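Who Pays When the Benefits Office Moves

We use cookies to remember your preferences and to see which posts people read. By continuing to browse you agree to this. Accept | Manage settings

23 April 2018

So the county wants to close the assistance office on Bresitz Street and move everything out to the Nordin building, and I've now been to two meetings about it and read the whole packet, and I have opinions. You knew I would.

Quick recap if you don't live here. Bresitz Street is where you go for food stamps, heating help, child care subsidies, Medicaid paperwork, all of it. It's an ugly little office with bad chairs, and the 7 bus stops right in front of it. The Nordin building is out past the highway, has a huge parking lot, and is nicer in every way except that you can't get there unless you own a car or are willing to change buses downtown and then walk along a road with no sidewalk.

The county says the move will save $3000 a month in rent. Fine. I like saving money! I'm the guy who wrote four angry posts about the fountain. But I sat there with the packet in my lap wondering where the other side of the ledger was. If somebody misses a recertification appointment their case gets closed, and then they reapply, and a caseworker has to do the whole intake over again from the first page. That's staff time. Staff time costs money too, and I couldn't find it anywhere in the packet, including the appendix (yes, I read the appendix).

I asked about it during public comment. The answer was that most people will be using the online portal by June anyway.

OK, the portal. Let me tell you about the portal.

My neighbor Osvaldo Macedo is 71 and gets a small amount of food assistance, and he let me sit next to him while he tried to renew it from his kitchen table. The system was built by a contractor called Imutow and it looks pretty slick on the first screen. Then it asks you to upload proof of income as a PDF. Osvaldo has his pension letter on paper, in a cookie tin. We took a picture of it with my phone, and the portal wouldn't take a picture. So I turned the picture into a PDF, and then the PDF was too big. I made it smaller, and by then we'd been logged out, and everything he had typed was gone. His address, his rent, his late wife's name, all of it. He got up and made coffee and I said some words about Imutow that I won't put on the blog.

We did get it done in the end. It took the better part of an afternoon, with two people, one of whom fixes spreadsheets for a living. I don't think that counts as "most people will be using it." 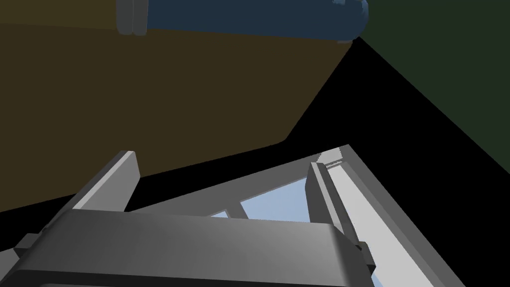
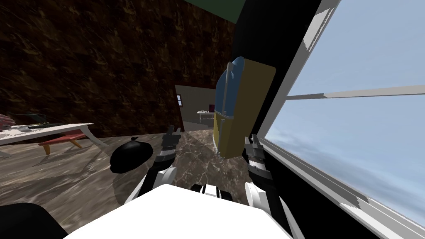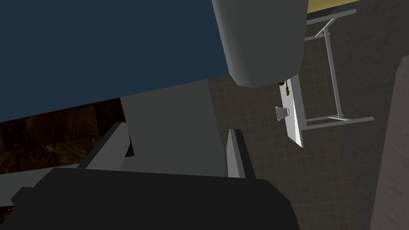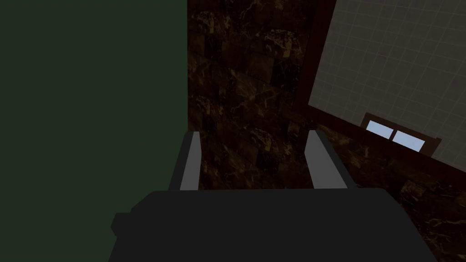 Anyway, the second meeting. It was a lot more crowded than the first one, and Lovisa Løken got up to speak. She worked the front desk at Bresitz Street for years before she retired, and she'd brought her own notes, which she mostly ignored. She said the county keeps talking about "visits" as if every visit were the same thing. Some people come in to drop off one piece of paper and leave. Some come in because they got a letter they don't understand and they're scared of it, and what they need is a person who'll read it with them. She said in one bad winter month she kept a tally on the back of a calendar, and 334 people came to her window just to ask what a letter meant.

I looked at my own mail after that. I have a letter from the county about my property assessment and I've read it three times and I still couldn't tell you whether it's good news.

What Lovisa wants is for them to keep one window open downtown. It wouldn't be the whole office, just a window and a drop box, with somebody there who can look up a case. The library has offered a room. I think that's a pretty cheap ask, and it would still leave most of the rent savings in place even if the library charged something, and so far they haven't said they would.

Now, I know some of you are going to write to me and say that people on assistance can figure out a bus transfer like everybody else. I got a couple of emails like that after my last post (hi, Dad). And look, I'm not against expecting things from people. I think the work reporting rules are mostly reasonable, and I've said so here and gotten yelled at from the other direction. But if you're going to have rules about showing up, then you have to put the place where people show up somewhere they can get to. Otherwise you're cutting the rolls with a bus map, and if the county wants to cut the rolls it should have to say so out loud and vote on it.

Also, and this bugs me more than it should, the packet says 200 parking spaces like that's a selling point. Who's that for? I'd love to see how many of the folks standing in line at Bresitz Street drove there. I asked for that number as well. They're going to get back to me.

The part I'll give the county credit for is the hours. The Nordin office would stay open later two evenings a week, and that's a real help for anybody with a day job. Osvaldo's daughter works the early shift over at Basura and she's the one who usually handles his paperwork, so she was glad to hear it. She has a car. I asked her what she'd do without one and she just laughed at me.

The vote got pushed back, so there's still time to send a comment. They're taking them by mail or at the clerk's counter, and you need to put your name and street address on it or it won't go into the record. I'm dropping mine off tomorrow on my lunch break. It's two pages long, down from five — my wife made me take out the fountain stuff.

If anyone has the actual lease for the Nordin building, please email me. I've asked for it twice and all I've gotten so far is the cover sheet.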